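Wendthorpe Bench Set – README

Version notes last touched 2021-03-04

What's in here

Wendthorpe is a set of recordings of robot arms doing small jobs on desktop computers: putting in memory, seating a hard drive in its bay, pushing in a cable, closing a latch. There are 299 episodes in this release, covering 19 tasks, and the whole lot comes to 2,882 labelled steps. We collected it at the Stadon workshop, with task scripts from the Sestel project.

We started out wanting to know whether a machine can do an ordinary repair bench job yet. The short answer is partly, and the parts it can do are a real joy to watch! Picking a drive out of a fixture and lining it up over an open case is now something our policies manage with very little fuss. Two years ago we couldn't get near it. 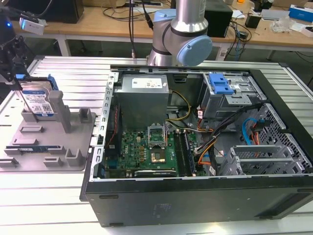 Cables are another story. They sag, they spring back, and they get between the gripper and whatever it is reaching for. If you only have time to work on one thing, please work on cables. The drive and memory tasks have stiff parts with known shapes, so a decent grasp carries you most of the way – a loose connector gives you almost nothing to rely on.

Folder layout

episodes/ has one folder per run
labels/ has step names and start and end times
tasks/ has the written script for each task
splits/ has train and test lists

Labels

Each step is marked success, partial or fail. Partial means the part ended up in the right spot but wasn't fully seated. The 2 labellers disagreed most on memory modules, so treat partial on those with some care. We kept the failed runs in on purpose and hope you'll use them.

Known problems

Lighting changes between morning and afternoon runs.
Gripper force is missing from the earliest episodes.
Test split leans towards drive tasks. We'll rebalance it in the next release.
Colour names in the older scripts don't always match the newer ones.

Running the baseline

The Montoya baseline is in its own repository. Point it at splits/train and leave the defaults alone for a first go. It does well on drives, fairly well on memory and poorly on cables, and we'd love to see somebody beat it on all three. Send results or corrections through the issue tracker – odd failures are especially welcome.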